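Section 4: Fitting the Cuson lever set on an inside door

I've put this set on every door in my own place in Lerisville, plus a good few for neighbors, so what follows is the maker's sequence with my own notes mixed in. If you haven't read Section 3 (measuring your door), go do that first. I'll wait!

What's in the box

You should have two levers, two round cover plates, one latch, one strike plate for the jamb, a small bag of screws and a bent pin for the release hole. The screws come in two lengths. The long ones with machine threads hold the levers together through the door, and the short wood screws are for the latch and strike. Mine came all jumbled together in the same bag, so sort them before you start.

You'll also want a Phillips screwdriver, a sharp chisel, a pencil and something to hold the door open. I use a rubber wedge. A folded towel over the top of the door works too, as long as you don't mind it falling on your head now and then.

CAUTION: Don't use a power driver on the long screws. They strip easily, and if you pull them too tight the levers bind and won't spring back.

Taking off the old knob

1. Open the door and wedge it so it can't swing.

2. Look for screws on the inside cover plate. If you see two, take them out and the knobs will pull apart in your hands. Hold the outside one while you do it.

3. No screws? Then look along the neck of the knob for a tiny hole or slot. Push the bent pin in, keep it pushed, and pull the knob straight off. You may have to turn the knob a little until the pin drops in.

4. Pry off the cover plate with a flat screwdriver. Go easy and work your way around the rim. There's often a ring of old paint gluing it down, and if you yank it you'll take a chip out of the door face (ask me about my bathroom door).

5. Undo the two screws in the edge of the door and slide the old latch out.

Note: Put the old parts in a bag and keep them until the new set has been on for a month. Mine went back on twice while I was waiting for a replacement latch.

Panel doors, flat doors and where the plate sits

The round cover plate on the Cuson set is a bit wider than the ones on most older knobs. On a flat door that's great news, as it hides the paint ring and any scratches from step 4. On a panel door you need to check that the plate clears the molded lines. If the rim rides up on a groove it will rock, and the lever will never feel tight no matter what you do with the screws.

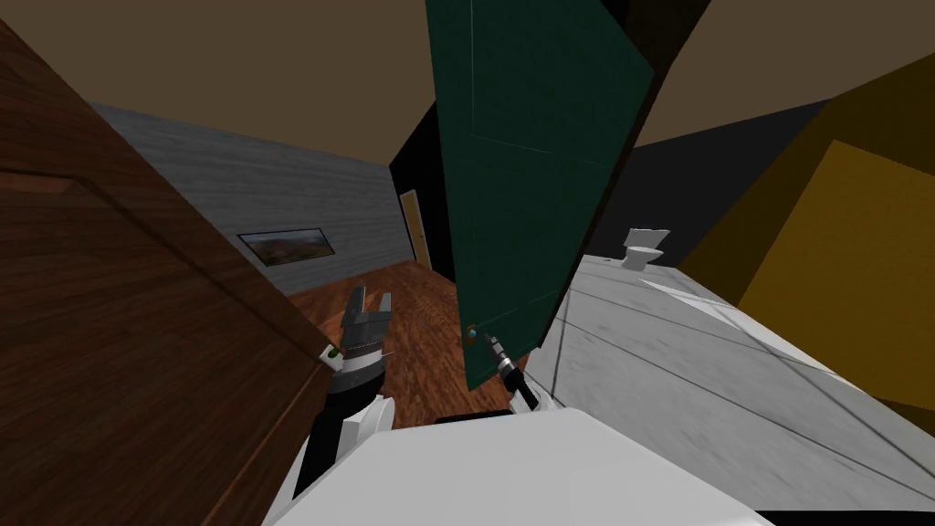 Panel door with a small round knob.

Hold the new plate over the hole and trace it lightly in pencil. If the circle stays on flat wood, carry on. If it crosses a groove, get the narrow plate from the Villalobos trim kit, which fits the same screws and comes in the same finishes. I don't recommend filling the groove. I tried it once, the filler cracked, and it looked worse than the gap did.

Putting in the new latch

6. Slide the latch into the edge hole with the slanted side facing the way the door closes. Everybody gets this backward at least once. When the door shuts, the slant should meet the jamb first.

7. Check that the faceplate sits flush with the edge. If it stands proud, trace around it with your pencil, pull the latch back out and shave the recess with the chisel. Take thin passes and keep testing the fit.

8. Drive in the two short screws, snug and no more.

Fitting the levers

9. Push the outside lever through so its square spindle passes through the latch. The two posts go on either side of it. If it won't go, wiggle the latch with a fingertip and try again. Please don't hit it with anything.

10. Fit the inside lever over the spindle and start both long screws by hand. Tighten them a little at a time, going back and forth between the two.

Now work both levers. They should come back up on their own. If either one droops, back each long screw off by a quarter turn and try again.

The strike plate

Put the new strike over the old one on the jamb before you remove anything. In older Masdale houses the old cutout tends to be taller than the new plate, and you may be happier leaving the original where it is. If the door closes and stays closed, I'd say leave it alone.

If the latch hits the plate instead of dropping in, rub a bit of pencil on the end of the latch, shut the door gently and see where the mark lands. Move the plate toward the mark. For a tiny gap, a few strokes with a metal file will do the job.

CAUTION: Test the latch with the door open, and then again from inside the room with a screwdriver in your pocket. I skipped that second part once and spent a long evening in a closet — the phone was in the kitchen.

Looking after it

Wipe the levers with a damp cloth and dry them. Skip polish, as it eats the clear coat. Check the long screws every March, or whenever a lever starts to feel sloppy. For a squeaky latch, use dry graphite. Oil collects dust and you'll be back in there before long.

Locking levers use a different spindle and are covered in Section 7.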